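**Ticket 1472: Teleoperation demonstrations, Teren simulation cell**
Opened: Tuesday, October 21, 2025
Status: Pending review

The Purkier hand controller loses its orientation reference when the operator re-engages the clutch. Wrist camera output was saved with the small picture between the fingers.
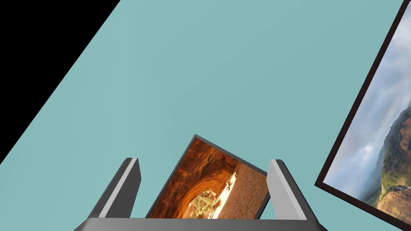 **Must the affected demonstrations be recorded again?**
Only those in which the clutch was used; the remaining 59 may be kept.

Controller firmware was restored to the July release. Cabinet approach views are retained for comparison.

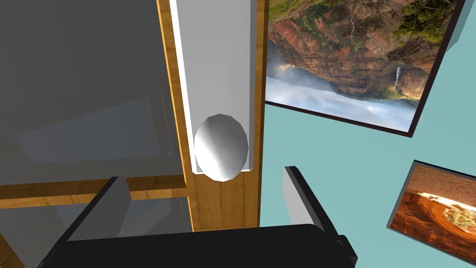 *Stistitz, Remote Operation Support Analyst*

Operators are requested to hold the clutch for two seconds before resuming motion.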